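The Ledger Years of the Harries Club

Rattana Mahawong joined the Harries Club as its assistant secretary and inherited two filing cabinets, a stamp, and a membership register that did not agree with itself. The register listed 2,054 names. The dues book listed far fewer. Reconciling the two took her until August, and the method she used is still the one the club follows.

Harries is a service club of the older type. Members meet for lunch, hear a speaker, and vote on small grants. It was set up by shopkeepers in Ollum who wanted a common fund for families after a fire or a death, and its bylaws still read like an insurance contract. A member in good standing has paid dues for the current half-year and attended at least one meeting in it. A member who fails on either point is "in arrears." A member who fails on both is "lapsed." The bylaws do not say how long a lapsed member stays on the register, and for most of the club's life the answer was forever.

Mahawong sorted the cards by last recorded payment, then by last recorded attendance. Where the two dates fell within a year of each other, she took the later one. Where they did not, she wrote a letter. Replies went into a separate tray and were entered in pencil first, in ink after the second check. Returned envelopes were kept as evidence that the club had tried.

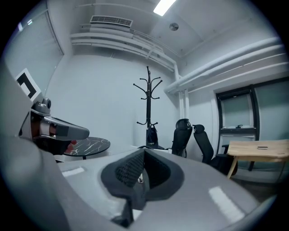 A light grey gripper, with a second one at left carrying a square black-and-white marker.

The change in the count had practical results. Harries belongs to a district body, Vedudach, and pays it a fee per head. The fee had been charged on the full register. Mahawong filed a corrected return and asked for a credit. Vedudach allowed it for the current year only, on the ground that earlier returns had been signed and accepted. The club did not appeal.

Voting rules were the harder part. Under the bylaws, a grant above the ordinary limit needs approval by a fixed share of the membership - the full membership, lapsed names included. No such grant had passed in 15 years. Members had taken this as a sign of caution. Once the register was corrected, the same rule produced a quorum of 32, a number the lunch meeting could reach in fair weather.

Emrys Vaughan, a retired claims adjuster, drafted the amendment that fixed the definition in writing. It runs to one paragraph. A lapsed member is removed from the register after two full years, following a letter to the last known address, and may be restored without a new application on payment of one half-year's dues. Vaughan had wanted a shorter period. The meeting preferred two years, and the amendment took effect on June 1, 2018.

The first large grant under the new rule went to Akik, a lending closet that supplies walkers, bath seats and hospital beds to people recovering at home. Akik had applied before and been told each time that the vote had failed for lack of numbers. The grant paid for storage shelves and a year's rent.

Members removed from the register have come back in small numbers, mostly people who had moved away and returned. Each is given the original card, with the gap in payments left blank. Mahawong considered drawing a line through the blank rows and decided against it, as a line in the old books marks a death.

The register is now checked twice a year, in the week after dues close. The secretary reads the names aloud and an assistant marks the copy. The pencil stage has been kept.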